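4.2 Who pays for waiting?

I'll admit I came to invoice finance sideways. My first plan was to study bank lending to small makers in Ruvcombe, and then every owner I sat down with wanted to talk about late payment instead (one of them for most of an afternoon!). So this section follows the money they were already owed.

The sample is 97 firms, each with fewer than 15 staff, and I tracked their invoices over 730 days. Sigita Rozīte's model of trade credit treats a late invoice as a free loan from supplier to buyer, and I think she's right as far as it goes – but it leaves out what the supplier does next. Kütt, a small kitchenware firm, put off a new hire. Halen sold its unpaid invoices to Arkska at a discount and kept its labour costs steady, though its margin took a hit. Both choices show up in the local wage data by November, which surprised me a bit.

I should say the discount isn't the same for everybody. Firms with one big customer paid more for their cash, and I come back to that in section 5.

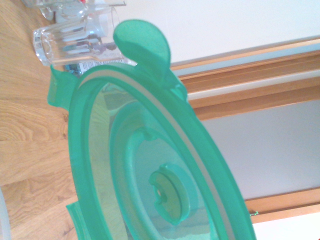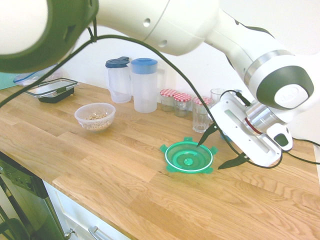 Figure 3. Green plastic lid, in both views.

Does selling invoices early make a small firm worse off?

It depends mostly on what the cash is used for. Firms that covered wages with it tended to hold on to their staff, while those that used it to pay down older debts were usually back selling invoices the next quarter.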